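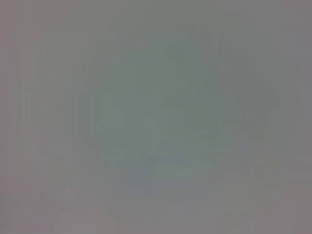
Halldóra Ravn wrote in to ask whether the Zato handle will work on an arm she already owns, or whether she has to buy the whole Bodex bench kit to get it. She teaches her arm by dragging it around with both hands and she's tired of fighting the joints. Good question, and I get it in one form or another every week, so let me start there.

Yes, you can buy the handle alone! The Zato is a hand-held teaching grip that bolts between your arm's last joint and your gripper. You hold it, you move, the arm goes with you, and the whole path gets saved along with what the gripper was doing and what the wrist camera was looking at. If your arm has a standard round tool flange and lets an outside controller send it joint commands, you're most of the way there. If it doesn't, write to me before you order, please. I'd much rather spend ten minutes on email than take a return.

What the handle does

There's a force sensor inside the grip. It feels which way you're pushing and passes that to the arm, so you're guiding the tool itself and the joints sort themselves out behind it. With plain hand guiding you end up hugging the elbow with one arm and shoving the wrist with the other (I did that for years and my shoulder still remembers). With the Zato you use one hand, and the other one is free to hold the part, the lid, your coffee, whatever.

The trigger opens and closes the gripper. Half pull is half closed, which took me forever to get feeling right and I'm still a bit proud of it. The thumb button marks a point. Tap it when the tool is somewhere that matters, like just above a hole or just before contact, and the software will treat that pose as one to hit closely when it plays the path back. Everything between the marks gets smoothed.

Hold the thumb button down and you lock rotation. I use that one constantly for anything that has to stay level.

Teaching from a distance

Some jobs you don't want your hands near, and some you can't reach. For those there's the Riis, a desktop controller with the same trigger and the same thumb button in the same places, so your fingers don't have to learn anything new. You sit at a desk, move the Riis, and the arm copies you. Scaling goes down to slow-and-tiny for fine work, and there's a foot pedal that lets you pause, put your hand back somewhere comfortable, and carry on.

My own view – and I sell both, so I've got no reason to push you one way – is that the handle is better for teaching contact and the Riis is better for teaching reach. Wiping, pressing, snapping a cover on: you want to feel that through your hand. Loading a rack at the back of an enclosure: get the Riis and sit down. Plenty of people start with the handle and add the controller later, and the recordings from both go into the same project, so nothing you taught the first way is wasted.

The wrist camera

Both setups record from the small camera that clips next to the gripper. The focus is fixed and set for the distance where most gripping happens. If you want to adjust it, loosen the tiny set screw on the collar and turn the lens a hair at a time with the live view open. It's fiddly. Tighten the screw again gently, it's a small screw and it strips.

A few camera habits I'd pick up early. Look through a recording before you teach the next one. Keep the lamp in the same place for the whole batch. And slow down in the last stretch before the grip, where the picture matters most for whatever you train afterward. You can drop any stretch of a recording in the editor, either the camera track by itself or the whole thing, without having to teach the task over again.

Recording and playback

The software is called Zudatero and it comes with the handle, no subscription. It runs on an ordinary laptop. You get a timeline with the path, the grip opening, the force and the camera all lined up, and you can trim the ends, cut out a pause or delete a take that went badly. Playback starts at a crawl and you bring the speed up with a slider.

For a plain repeat-what-I-did job, I usually teach 3 takes and keep the cleanest. If you're training a policy you'll want a lot more than that, and you'll want them varied: move the part, turn it a little, start the arm from a different spot. Export is a folder per take with the joint log, the force log and the video, all on one clock. No secret formats. I've been on the wrong end of those.

What's in the box

Zato handle with sensor fitted
Wrist camera, clip and cable
2 flange adapters
Hex keys, spare set screws for the camera collar
Cable ties (the reusable kind, you'll want them)
Zudatero download code and the printed setup sheet

The Riis controller and its pedal are sold separately. So is the Bodex bench kit, which adds a mounting plate, a lamp arm and a box of practice parts, and is really meant for classrooms and for people starting with nothing.

Weight and fit

The handle with the camera clipped on weighs 953 grams. Please take that off your arm's payload before you work out what it can carry, and enter it in the tool settings too. An arm that doesn't know about the extra weight will sag or drift when you let go of the grip, and then I get an email saying the handle is broken :)

Left-handed? Flip the grip. There are two bolts, and the trigger is centered so it works the same either way.

Safety, quickly

The handle isn't a safety device and it doesn't replace your arm's own stop button. Keep that within reach of your free hand while you teach. Run the first playback slow, with your hands out of the way, even if the take was perfect.

Ordering

I build these in small batches with Grímur Hafþórsson, who does the machining, and the next batch ships in September. Tell me your arm's make and model in the order notes so I can put the right adapters in. Repairs come straight back to us, and we keep spare triggers, sensors and camera cables on the shelf for every version we've sold.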